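Stitero Lab Course, Unit 6: Perception and action timing for two-arm tabletop work
Notes by Khadija Ragab. Read before the Thursday session. Bring your Unit 5 configuration file.

6.1 What the stack does

The course stack has four processes. Pollow reads the cameras and writes time-stamped images to shared memory. Prydderch turns images into object estimates. The planner takes estimates and produces target poses for both grippers. The controller, Doteck, tracks those targets and owns the joints. No other process may write to the joints, including your own test scripts.

Each process keeps its own clock. Pollow stamps an image when the exposure ends, and Doteck stamps a joint reading when the packet arrives. The two stamps do not refer to the same physical event, and the difference is large enough to matter once an arm is moving. Most of the errors marked in the Unit 5 reports as "bad detection" were good detections paired with the wrong joint reading.

6.2 Wrist view and the gripper mask

A wrist image always contains the gripper. The fingers take up the lower part of the image and hide whatever is behind them. Prydderch applies a fixed mask over this region before segmentation. The mask is computed once per finger set with the gripper fully open, then widened by 24 pixels. If you change fingers and keep the old mask, the segmenter will report a dark object that follows the arm everywhere.

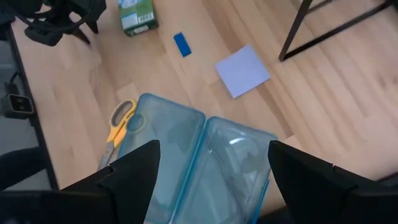 Why is the mask fixed instead of being computed from the current finger opening?
A fixed mask is cheaper and fails in a predictable way. It discards some usable pixels when the gripper is closing, but it does not depend on the finger encoder, whose stamp may be out of step with the image. A mask driven by a late encoder reading exposes finger pixels exactly when the fingers are moving fastest.

Objects that cross the mask edge are marked "partial". For a partial object, Prydderch reports the visible outline and leaves the center estimate empty. Do not fill it with the centroid of the visible pixels. The planner will accept the value without complaint and place the grasp too far from the wrist.

6.3 Lining up the streams

Let t_img be the image stamp and d the fixed offset between the Pollow and Doteck clocks. The joint state for an image is found by linear interpolation at t_img + d. The steps are:

1. Record 929 images while one arm swings slowly past a fixed marker.
2. For each image, compute the marker position in the base frame using a trial value of d.
3. Search d from 0 to 80 ms in steps of 2 ms and keep the value with the smallest spread.
4. Repeat for the other arm. The two values need not agree.

On the bench used for these notes the left arm gave 46 ms. Ifor Wynne's script plots spread against d. A clean run has one minimum. Two minima usually mean that the arm stopped part of the way through the recording and the still portion should be cut.

6.4 Shared workspace and arm ordering
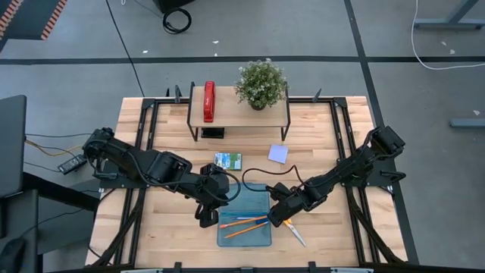 The planner treats the two arms as one system with a shared reservation map. The table is divided into cells, and an arm must hold every cell under its swept volume before Doteck accepts the motion. Reservations are released cell by cell as the arm clears them. Trouble starts when both targets fall on one object, as with the blue pencil case, where the left gripper hangs over one upper corner and the right one is over the upper-right part. Neither arm can hold the whole object footprint, so a request for it from either side will wait forever. Request the contact region only, and mark the object as shared – the planner then checks finger clearance directly and skips the footprint test.

Neighboring objects are a separate matter. Anything that overlaps the contact region in the top view goes into the "touching" list, and its outline is added to the clearance check. Cables are not in the map at all. Doteck limits wrist rotation to keep them slack, and that limit should stay on for all course work.

6.5 To hand in

Submit the value of d for each arm, the two spread plots, and a log of one shared-object request that was granted. If your log shows a request that timed out, include it and give the list of cells held by each arm at the time.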